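What I learned from six afternoons of teaching a robot to make iced tea

June 23, 2025
by Szabolcs Hegyi

So I've been promising a post about the teleoperation stuff for months, and Géza finally told me that if I didn't write it up he'd do it himself, and he writes like a tax form. Here we go.

Quick catch-up if you missed the January post: Géza Vörös and I share a corner of the workshop at Basgate, and in January we got the two-arm setup talking to the leader arms. For anyone new, the leader arms are the pair I hold. I move them, the real arms on the table copy me, and everything gets recorded so that a policy can be trained on it later. We call our recording software Inudeck. It's mostly Géza's code with my bad variable names sprinkled on top.

Up to now all our demos had been baby tasks. Put the block in the cup, take the block out of the cup. I have 2,729 recorded episodes on the drive and I'd guess most of them involve that stupid block. I wanted something with more going on, something where the order matters and the objects are all different shapes, and since it was getting hot in the workshop I said, let's do a drink station. Bottle from a rack, ice from a bucket with tongs, a lemon, and a snack on the side. Géza said that was four projects. He was right, but we did it anyway!

The plan was to record 24 episodes a day for six afternoons. You get a dark drink in a bottle, you get it out of the rack and stand it in the middle of the table, you do something with citrus on the board, you add ice, and you finish by sliding the tray toward the person. Every one of those is a separate recorded subtask, because when we tried it as one long take my arms gave out before the ice.

What I didn't think about enough was where to put everything. On the block tasks you have one block and a whole empty table. With a drink station you've got tall stuff and short stuff, and the arms have elbows. The first day I put the bottle rack right where the left forearm likes to swing, and I knocked it flat twice before lunch. Then I moved it back toward the corner, which was better for swinging and worse for reaching, and then I kept catching the cables on it. I still haven't found the perfect spot. By the end of the week I'd settled on a layout I could live with: rack far left, snack tray along the back, ice off to the far right, cutting board near me on the right, and the bottle I'm working on smack in the middle where both arms can get at it.
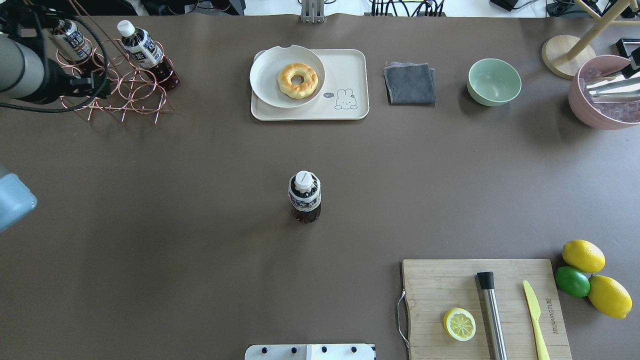 The bottle

Bottles are easier than I expected and then suddenly much harder. Standing upright in the middle of the table, a bottle is a dream. You come in from the side, close, lift, done. My grandmother could teleoperate that. In the rack, though, they lie at an angle, and you have to tilt the wrist to match before you close or you end up pinching the shoulder of the bottle and it squirts out like a bar of soap.

What helped me was slowing way down for the last couple of inches. I had been moving at the speed I'd move my own hand, and my own hand has skin and forgives me. The gripper doesn't. Géza went through the logs one evening and pointed out that nearly all my failed grasps had the same shape: fast approach, hard stop, a little panicky wiggle, close. The policy we trained on those first episodes had learned the wiggle. It did the wiggle beautifully, every single time, even when the bottle was right there between its fingers! I was so embarrassed. We threw out 70 episodes over that and I started again with nice boring approaches.

If you take one thing from this post, please take that. Whatever nervous habit you have in your hands, the robot will pick it up and treat it as part of the recipe.

The cap is still an open question. Twisting with one arm while holding with the other works when I'm fresh and doesn't when I'm tired, and I haven't recorded enough good ones to bother training on it yet.

Citrus, and why I cut the lemon myself

I did the cutting by hand before each session. We have a yellow plastic knife on the board and I did try sawing at a lemon with it through the leader arms, and it went about as well as you'd think. Lemons roll. The board rolls too, in spirit. So the current version of the task starts with the lemon already halved, and the arm's job is to pick up the half and move it, or pick up the muddler and press.

The muddler was Géza's idea and I grumbled about it, and now it's my favorite part. It's a steel cylinder, it's heavy for its size, and if you grab it too near one end it swings. You learn to grab near the balance point without thinking, and after a day or so I realized I was doing it in the kitchen at home with wooden spoons.

One note about the whole fruit. I keep spare lemons and a lime next to the board, and at first I put them back in the same place every time, nice and tidy. Don't do that. The policy decided that citrus lives at one exact spot in the universe and would reach for it whether or not any fruit was there. Now I shuffle them between episodes. Same with the half on the board: a bit left, a bit right, turned around some. It feels sloppy and it's so much better for the training.

Ice

Tongs. Oh boy. A gripper holding tongs is a gripper holding another gripper, and you can't feel a thing through either of them. I leave the tongs across the rim of the bucket so the arm has something to pick up that isn't buried, and even then I'd say my good days were one clean cube in three tries. Real ice was a no from the start, by the way, with all that electronics nearby. Géza has strong feelings about water near his connectors.

My friend at Taltura, who does this kind of thing for a living, told me to stop trying to use the tongs the way a person does and to find the one grip where squeezing the fingers closes them, then never vary it. That was good advice. I marked the spot in my head, I aim for it every time, and my rate went up a lot. I didn't keep a proper tally so I won't pretend to have a number.

The donut

The snack side was supposed to be filler. Plate on the tray, donut on the plate, tray slides forward. I chose that tray because it has a little rabbit on it and I like it. Sliding is lovely to teach, by the way, if you're just starting out and want a confidence boost. Two arms, push gently, try to keep both sides moving together. If one arm gets ahead the tray turns and you correct it, and those little corrections turned out to be some of the most useful data we got all week. The trained version now straightens the tray by itself when it starts to drift. I made Géza come over and watch it four times.

Stuff I'd do differently

I'd take breaks. My shoulders were wrecked by day three and you can see it in the recordings, everything gets a bit lower and lazier. I'd also write down the layout at the start of each session. We were chasing a weird difference between the second and fourth afternoons and it was only that I'd moved the rack a hand's width.

And I'd label things right away. Inudeck lets you tap a pedal to mark an episode as bad and I kept thinking, oh, I'll remember that one. I did not remember that one.

Next up is putting the subtasks together end to end, which Géza wants to do with a planner he's calling Arai and which I want to do by just recording a few long takes and suffering. We'll try both. If you've taught a robot to use tongs and you've got a trick for it, please leave a comment, I'm begging you.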